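Search this site All topics Ask something

Arm stops dead with a red light every time it goes for the box

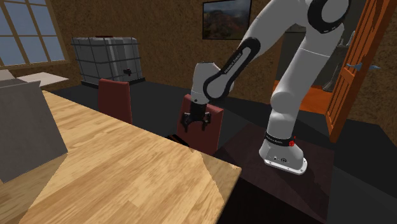 Posted by Ayantu Habte in Robots and Simulation

I have been trying to get a simulated Franka arm to pick up a plain grey box from the table and put it down again somewhere else on the table. As ambitions go, it is a small one.

The first run of the day is always fine. On the second or third the arm swings over, gets the gripper near the back edge of the table and stops. The log says "reflex: contact force exceeded" and after that it ignores me, much like my brother when there is washing-up. Resetting the arm clears it for one run. I have raised the force limit to 2000, which is plainly silly, and it still trips. I have also reinstalled Vusance, twice, the second time out of spite.

The room is one of the ready-made ones from the Raltarley set. I changed the table and left the rest alone. What is it hitting?

Benedito Trindade

Have you tried a newer version? Mine did something like this in May and then it stopped. I don't remember what I did. Might have been the graphics driver.

Cleiton Andrade

Please put the force limit back first. If you ever move this to a real arm you will forget that number is in there, and the table will find out before you do.

My money is on the chairs. One of them stands right behind the table, just where your gripper is hanging. In the Raltarley rooms the collision shape for a chair is one fat block drawn round the whole thing, so it sticks out well past the backrest you see on screen. The fingers look clear and the physics engine thinks you have punched the furniture.

Turn on "show collision shapes" in the view menu and run it again. If the block overlaps the gripper when it stops, either shift the chairs back or swap the shape type from box to mesh. Mesh is slower, but with two chairs you won't feel it.

As for why the first run works: the planner starts from the home pose then, and goes over the top. On later runs it starts from wherever it finished and takes the short way, low and along the back. Send it home between runs and you will see the fault less often, though the chair will still be lying in wait.

Elie Kassab

Agree with Cleiton about the chairs, but check the table too. You say you swapped it. If you only swapped the visible model, the old table's collision shape is still sitting there, and the old one was 12 cm deeper. I lost most of a week to a ghost table on the Leitão job and I am still not over it.

Also, the light on the base is only a bit of decoration in that model. Mine glows red when everything is well. Go by the log.

Last updated 10th December

Contact us | Copyright Atetetti Community Help | Back to top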